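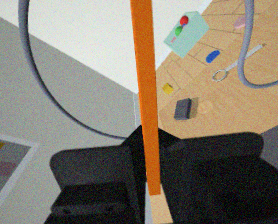

Jitendra Uniyal wanted to know who had picked the objects on the table, and whether the arm had ever been shown any others.

The young woman from Clalteck said that was a great question. She wrote it down on her tablet and went on to the next slide.

Parry had come for the sandwiches, mostly. The plant was closing its hand assembly line in the spring and the company had offered to bus people over to see what was coming, and it was that or sweep. So there were twenty of them on folding chairs, coats on, looking up at a wall screen where a black arm reached over a tabletop that did not exist.

"It's all simulated at this stage," the young woman said. "Cala has done this task 3,175 times since last night."

"Done it or tried it?" said Parry.

"Attempted," she said.

Somebody in the back row laughed. Parry had threaded wire through housings for half her life and she had never been allowed to count the ones she dropped. She looked over at Jitendra, but he was leaning forward with his elbows on his knees, squinting at the screen like it was a ball game.

"What happens when it touches the wire?" he asked.

"The attempt ends and it starts again."

"Same spot?"

"It can be the same spot."

"Must be nice," Parry said.
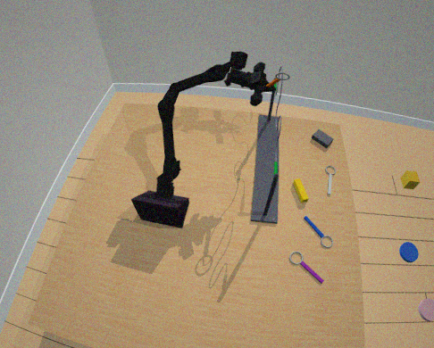 Fisitz, April

Dear Lou,

You asked how the robot day went and I said fine, which was a lie, so I am writing it down properly. They had the thing playing that carnival game, where you hold a ring on a handle and move it along a wire. The handle was orange. There were others lying there, a blue, a purple and a white, and I kept waiting for it to put the orange one down and take a different one. It never did while we were there. I asked about that and got told it was on the roadmap.

I don't say it was bad. Its hand didn't shake. Mine does now, you know that. But there was no dust in there, Lou, and no radio, and no Gary bumping the bench. I want to see it do a Monday's worth with the heat off.

Jitendra stayed behind to talk to the girl for about an hour and we held the bus for him. He says they need two people to show it what good work looks like. He has put his name down. He put mine down too, without asking, and I haven't crossed it off yet.

The sandwiches were egg.

Parry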